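Notebook, October
Club load tracking, Lurside juniors

Pulled the Prisance export before lunch. It covers the whole preseason block, 3409 player-sessions once the duplicates are out. The club wants to know if the sprint counts can tell them who to rest. I doubt it, and after a morning with the file I doubt it more.

First problem is the warm-up. The Weltix vests log from the moment they're switched on, so a kid kicking a ball against the wall for half an hour before training looks like the hardest worker on the team. I cut everything before the whistle time in the coach's sheet. That took out 1427 sprints. The coach's sheet is also wrong in places (two sessions start before the pitch was even open), so the cut is only as good as that.

Second problem, the threshold. Prisance calls it a sprint at the same speed for every age group. For the under-12s that means almost no sprints at all, and for the older group it means anyone with long legs. Reran it with each player's own top speed as the reference. The ranking changed so much that I wouldn't show either version to a parent.
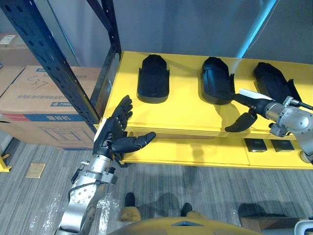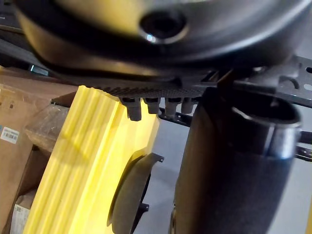 Top: yellow shelf, black shoe-shaped pieces on it. Bottom: close view, underside of the slotted plate with the pegs.

Hamstring question: 12 players reported tightness. Their loads the week before look like everyone else's. The Boonyarit write-up claims a clear jump ahead of injury, but they picked the window after seeing the injuries, and I can get a jump too if I'm allowed to slide the window. Tried it with shuffled names, 4000 runs - a jump as big as theirs came up far too often for comfort.

To do:
- ask the club for real start times, from the gate log if there is one
- rerun with a fixed seven-day window, no sliding
- check vest 9, it has a player at full speed during the team talk
- hold the summary chart until the threshold is settled

Coach still wants a traffic light for each player by the next home game. Told him no colors yet.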